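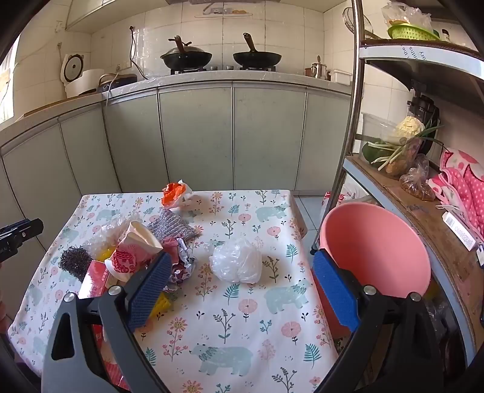 Prisel Puts Out Its Home Recording Rules for Hand-Held Grippers, Free for Anyone to Use

March 28, 2024

Well, we finally did it! After a lot of back and forth (and more coffee than I'd like to admit), we at Prisel are putting our house rules for hand-held gripper work out in the open. They're called the Plondent Practice Notes, they run 35 pages, and you can copy them, mark them up or hand them to your own crew without asking us first.

I've been writing and rewriting these notes for a good while now, so let me tell you what's in them. Most of the safety standards people send me were written for arms bolted to a factory floor. That's fine for a factory floor. Our people work in home kitchens, at somebody's table, with foil wrappers and scouring pads and a crumpled plastic bag in front of them, and a stove just across the room. We wanted rules that fit that.

The notes have 8 sections. The one I get the most mail about is clutter. Our rule is simple: leave the mess the way the household left it, and take out only what could hurt someone. Glass, blades and open bottles of cleaner go. Paper cups and wrappers stay. If you tidy everything into neat rows first, you've recorded a kitchen no one lives in, and the machine that learns from it will be lost the first time it meets a real one.

Jaws and pads get a section too. Check the pivot screws before every session, look over both pads for tears, and wipe them down between homes. Food on a shelf nearby is off limits unless the household has said yes in writing. Same goes for the stove: burners off before you start, and keep them off until the gripper is back in its case.

Then there's consent, which took us the longest. Every adult in the home signs, anyone can stop a session at any point, and mail, medicine labels and family photos get put away first. We also ask for a 10 minute break every hour. My wrist thanks me for that one!

We tried the draft out over 1,579 sessions with our partners at Halim, and their crews sent back some pretty blunt comments, most of which made it in. Fistov helped us turn the checklist into one page you can tape inside a case lid.

The next version is planned for June, and I'd love to hear what we got wrong before then. Write to the Prisel press desk and ask for the Plondent notes, and we'll send you the full set with the checklist.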